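Visits > Factory and plant tours > Plerkar water works

Plerkar water treatment plant: open day report

3 min read

The Plerkar plant opened to the public on Aug 22, 2020. It draws from the Jatovach reservoir and supplies the town and two farming districts. Groups were limited to six and the full circuit took almost 19 minutes longer than advertised, mostly at the filter hall.

Raw water is dosed with alum, mixed, and passed to the settling tanks. Sludge is scraped to a hopper at the inlet end and pumped to drying beds. The beds were full in July and one was still being dug out.
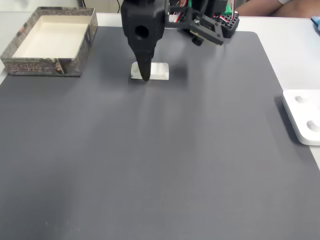

Filter hall

There are 6 sand filters, each backwashed on a timer or when head loss passes the set point. We watched one backwash from the gallery — air scour first, then water. The wash water goes to a holding pond and returns to the inlet. The Hoshino valves on the older filters are being replaced, and two were tagged out.

Turbidity is read at each filter outlet and again at the clear water tank. Grab samples are checked by hand every shift. The log sheet for the morning was on the wall, with entry 1143 the latest.

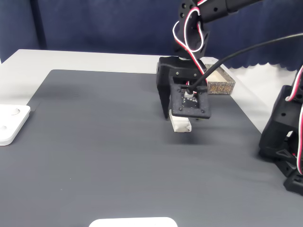 Plekia Utilities Club — Site Visits Group

Chlorine is added last. The contact tank holds 1000 kilolitres and is baffled to stop short-circuiting. It is roofed, so there was little to see apart from the hatches and the level gauge.

Parking is on the gravel beside the pump house. Closed shoes are required, and the gallery stairs are steep. The pump house was not on the route.

Contact the Site Visits Group | © 2020 Plekia Utilities Club | Back to top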